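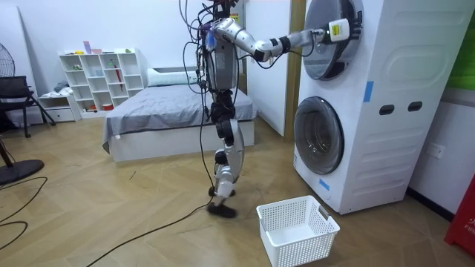 Stacked units are great until you have to get a wet duvet out of the top one, wrote a reader called Tallpine under my last post, and could I please ask about that when I got to Grelemside. I did ask! More on that in a bit.

So, the Innes open day. It's 90 minutes from my place if you skip the highway, and I got there at 7 minutes past opening with a coffee and no plan. They've set the whole thing up as rooms you'd live in, which I loved, and I went straight for the bedroom with the laundry tower in it. Wood floor, tall white tower, two round doors one above the other. I'm shopping for exactly this kind of thing (my hallway closet is 24 inches deep on a good day), so I hung around there way longer than I meant to.

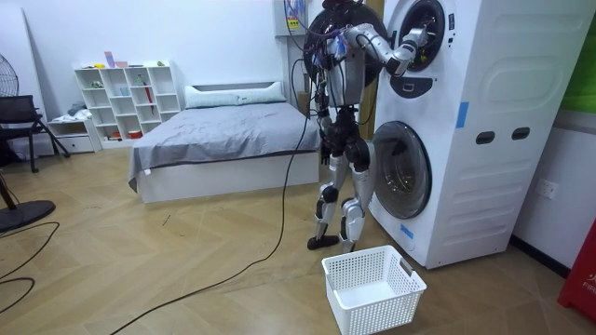 The top drum is higher than you'd think, and that was Tallpine's whole point. The lady at the desk said to pull a duvet out a corner at a time and let it drop into a basket on the floor, right under the lower door. Fine for me, but my mother would need a step stool. I do like the controls sitting between the two doors - no stretching, no crouching.

After that I wandered over to the Viltatov table for a leaflet on drying racks, then Grullard, where they had 8 kinds of closet shelf and very good cookies. I bought one shelf and ate more cookies than I'm going to admit to.

Then back to the bedroom for one more look before the drive home. 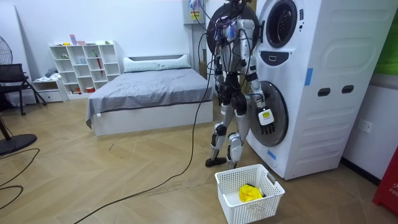
The laundry tower in the Innes bedroom, Grelemside

I still haven't measured the closet door, so that's tonight's job. If anyone has a tower like this in a narrow hallway, tell me how you get the doors open all the way!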